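Ticket: Delivery robot stops on wall lane, Danow site
Opened by: Lucienne Hoarau, stores
Status: Resolved, watching
Priority: Normal 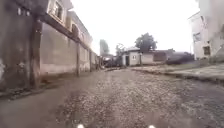
Robot is Fletetti, on the parts run from stores to the Zostville workshop. Since the start of October it has been stopping partway down the gravel and asking for a remote OK before it moves on. It gets there in the end, but the workshop is waiting around 30 minutes for parts that used to take 21.

Update 1, Lucienne
Restarted, wiped the sensors, checked tire pressure. Same thing on the next run. It's happiest on the smooth strip next to the wall and fussy on the coarse gravel in the middle. Log says "surface confidence low" each time.

Update 2, Štěpánek support
Thanks for the great notes! Please send the wheel slip log and tell us your speed setting. Has the route been redrawn lately?

Update 3, Lucienne
Log attached. Speed is 3. And yes, we moved the route line toward the middle in September so people on foot could have the smooth side. I'd like to keep it that way if we can. The crew walk that lane at shift change and they like having the space.

Update 4, Štěpánek support
That explains it. The robot is still using the old surface profile. Load "loose stone", drop speed to 2, and drive the route once by hand so it can relearn.

Update 5, Lucienne
Done, and wow, what a difference! Every run this morning went through with no stops. It's a bit slower on the gravel, but the workshop had its parts before first break.

For anyone reading who's new: before Fletetti, two of us pushed carts down there all day. Now I do the stock counts I never got to, and I'm learning to edit routes myself, which I love. My knees are fans too.

Leaving this open until we've had a good heavy rain.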